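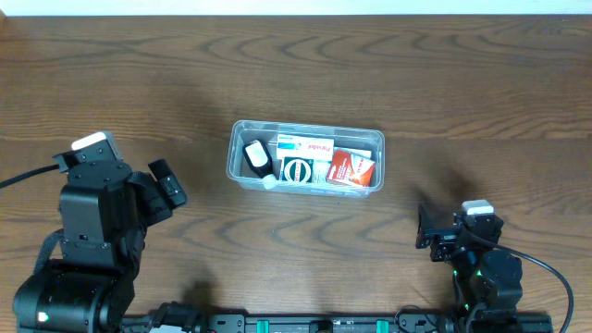

Small items in a clear plastic container, with a box of Panadol among them.

The owner of the McIver pharmacy has worked behind the same counter for 30 years, and she says the question she hears most has not changed. People want to know if they can still take something that went out of date.

"They come in with a bag," she says. "Half of it is expired and the other half has lost its box. I tell them to leave it with me."

The store started taking back old medicine in February. In the first month it filled a drum with 300 pounds of pills, creams and syrups. A disposal company, Etano, picks the drum up and burns what is in it. The service costs the store $900 a year. Customers pay nothing.

She would like people to go through their supplies twice a year, and to stop using the bathroom cabinet.

"It's the worst room in the house for it. You run a shower and the air is damp for an hour. A bedroom closet is fine, up high if you have kids."

Her other advice is to keep the leaflets. She often gets calls from parents who have the bottle in one hand and no idea of the dose.

"I don't mind the calls. But we close at six, and a fever usually starts at nine."

On Wednesday evenings she gives a short talk at the Mumell library, where 20 people came to the last one. Most of the questions were about mixing cold remedies with pain relievers.

"Read the active ingredient," she says. "Two different names on the front can be the same drug on the back. If you aren't sure, ask before you take the second one."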